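**Festthorpe, 19 Dec 2022** – Mikmont has completed the replacement of the water softening plant at its Festthorpe laundry site. The new plant, supplied by Pluvero, entered full service this month after a staged changeover that kept the site open throughout.

Festthorpe draws mains water from a chalk source. Hard water leaves scale on heating elements and inside pipes, and it raises the amount of detergent needed for each wash. The previous softeners were installed when the site handled hotel linen only. Hospital and restaurant contracts have since been added, and the old units could no longer regenerate fast enough between shifts.

The Pluvero plant uses two resin vessels in a duplex arrangement. One vessel supplies the wash floor while the other regenerates with brine. Changeover is triggered by metered volume, with a timed override for periods of low demand. Each vessel is rated to treat 80 cubic metres between regenerations at the hardness found on site. 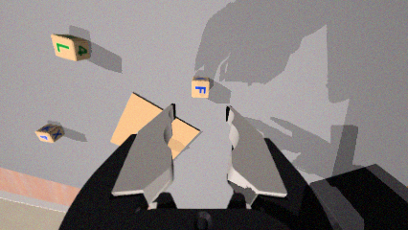 Brine is held in a covered tank with a working capacity of 2000 litres, filled from salt delivered in bulk. Bagged salt will be kept as a reserve only. The tank has a high-level alarm and an overflow piped to the site drain.

Pipework between the plant room and the wash floor was renewed under the same contract by Morais. The work covered 584 metres of pipe, including the return leg to the rinse water tank. Isolation valves have been fitted at each branch so that a single washer can be taken out of use without draining the line.

Rinse water from the final cycle is now collected, filtered and used for the first wash of the next load. The collection tank is kept below 70 per cent full in normal running to leave room for peak discharge.

Hardness is sampled at the plant outlet at the start of each shift and logged with the meter reading. Customers do not need to change their collection times or sorting instructions. Existing wash programmes remain in force while detergent dosing is reset, one programme at a time.

The old softeners have been drained and disconnected, and will be removed when the loading bay is next closed for maintenance.

**Issued by:** Mikmont, Festthorpe site office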